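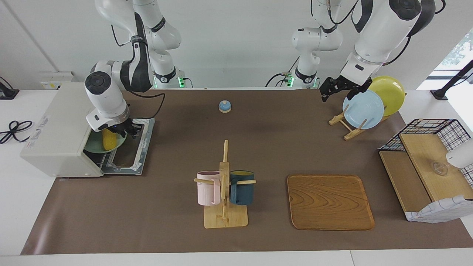

Corn on the green plate, rack pulled out, plate rack over on the right.

Kitchen & Home > Small appliances > Plates in a countertop oven?

tilly_marsh
Posted 18 October 2025

We've got one of those boxy off-white countertop units at the community kitchen, the sort with a rack tray that slides out at the front. I want to know what other people do about plates. I've been putting a corn cob on a plate and setting the plate on the rack, because it saves dishing up afterwards. My sister-in-law says the food should go straight on the rack or on a proper tin and that a plate has no business in there at all.

The plates are a mixed lot. The green one is from a Coste set and the maker says it's fine up to a point, but I've lost the leaflet. There's a pale blue one and a yellow one as well and I have no paperwork for either. They live in the wooden plate rack over on the right.

Also, is a wooden plate rack all right that close to the heat?

gasmark7
Depends entirely on the plate. Turn it over. If it says oven safe, it's oven safe. If it says nothing, assume it isn't. A microwave mark doesn't count, which catches people out.

Kullovitz
I'm with the sister-in-law. Corn wants to go on bare metal or in foil. On a plate the underside sits there and steams and you end up turning it every few minutes. Straight on the rack, 30 minutes, turn it once.

tilly_marsh
Nothing on the bottom of the green one except the name. I don't mind turning it.

pantry_786
Is that a liner on the rack? Blue and white, patterned. I'd be more bothered about that than the plate. I had a mat on the shelf of my Lavetard and it went brown at the corners the second time I used it. Take it out before you switch on unless you know what it's made of.

gasmark7
Agreed. I'd missed that. Plenty of liners are only meant for drawers and fridge shelves.

tilly_marsh
It came with the tray, or at least it was there when the kitchen was handed over to us. I'll take it out until I find out.

Kullovitz
Then you've got a bare rack and you may as well put the corn on it.

borderbaker
I don't agree with that. A small oven is a pain to clean and anything that drips goes straight down on to the bottom. A plate catches it. I've used the same stoneware plate in mine for 8 years, never preheated, always put in cold and brought up with the oven. The ones that crack are the ones that go into a hot oven from a cold cupboard.

Kullovitz
Eight years of luck. Use a tin.

borderbaker
A tin that fits is the problem. Most of mine are too wide for the opening. I found one in Sitier in the end but it's shallow and the handles had to come off.

pantry_786
On the wooden rack — I'd move it along a bit. The heat won't set light to it from there but the wood dries out and the slats work loose. Same goes for the mug tree. Mine lost two pegs and had to be glued. A rub of oil now and then helps.

tilly_marsh
The mug tree's been all right so far. It's only standing in the middle because I hadn't put it back. I could swap the plate rack with the bell, that just sits at the back and gets rung when food's ready.

gasmark7
Leave a hand's width all round the oven if you can, whatever ends up next to it. The sides get hot on these.

tilly_marsh
Will do. Liner out, plate rack moved, and I'll ask Coste about the green plate. If they say no I'll try corn on the bare rack with a bit of foil underneath.

Kullovitz
Foil on the rack, corn on the foil. Don't line the bottom of the oven with it, the manual for mine says not to.

borderbaker
Let us know what Coste say. I've got two of theirs in cream and I've been putting them in since last November without asking.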